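테빅스, 스낵 코너용 진열 집기 ‘파일델’ 공급 개시

2022년 5월 21일

식음 공간용 집기를 공급하는 테빅스(Tevix)는 소형 스낵 코너와 사내 휴게 공간을 위한 진열 집기 시리즈 ‘파일델(Piledel)’의 공급을 시작한다고 밝혔다. 파일델은 투명 아크릴 계단형 진열대, 모서리를 둥글린 직사각형 트레이, 원형 라탄 바구니, 작업대용 매트로 구성되며 전체 품목 수는 73종이다.

이번 시리즈는 한 테이블 위에 음료, 개별 포장 과자, 조각 피자처럼 형태와 높이가 다른 품목을 함께 놓는 조건을 기준으로 설계되었다. 계단형 진열대는 뒷줄이 앞줄보다 높아 병 음료를 두 줄로 세워도 뒷줄 상표가 가려지지 않는다. 소용량 병 제품에는 단수를 늘린 별도 규격을 적용한다. 트레이는 가장자리를 낮게 올려 포장 과자가 밖으로 밀려 나가는 것을 막고, 비어 있을 때는 이용자가 고른 품목을 옮겨 담는 접시로 쓸 수 있다.
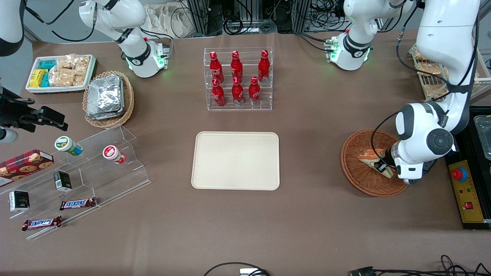 바구니는 용도에 따라 깊이를 달리했다. 얕은 적갈색 바구니는 조각 피자와 빵류를 꺼내기 쉽도록 테두리 높이를 제한했으며, 은박 포장 품목은 겹쳐 쌓는 방식을 권장한다. 식품이 바구니에 직접 닿는 경우에는 식품용 내지를 깔아야 한다. 내지는 기본 구성에 포함되지 않으며 별도로 주문할 수 있다.

갈색 계열 회색 매트는 진열대와 트레이의 미끄럼을 줄이는 용도로 제공된다. 매트 규격은 10종이며, 테이블 치수에 맞춘 재단은 주문 단계에서 신청한다. 아크릴 부품은 중성세제와 부드러운 천으로 세척하고, 알코올 성분 세정제와 연마 수세미는 사용하지 않는다. 라탄 바구니는 물에 담그지 않고 마른 솔로 관리한다.

테빅스는 시리즈 출시에 앞서 휴게 공간 운영사 플로니터(Floniter)의 사업장 41곳에서 배치 시험을 진행했다. 시험에서는 품목 보충 순서, 진열대 간격, 트레이 위치를 점검했고, 그 결과에 따라 계단형 진열대의 단 깊이와 트레이 테두리 높이를 조정했다. 시험 기간에 접수된 운영 의견은 324건이다.

유통은 파솔라(Fashola)가 담당한다. 주문은 단품과 세트로 구분되며, 세트에는 배치 도면과 세척 지침서가 포함된다. 냉장 보관이 필요한 품목을 위한 추가 규격은 12월에 공급할 예정이다. 진열 예시에 사용된 음료와 식품은 제품 구성에 포함되지 않는다.

자료 제공: 테빅스 홍보팀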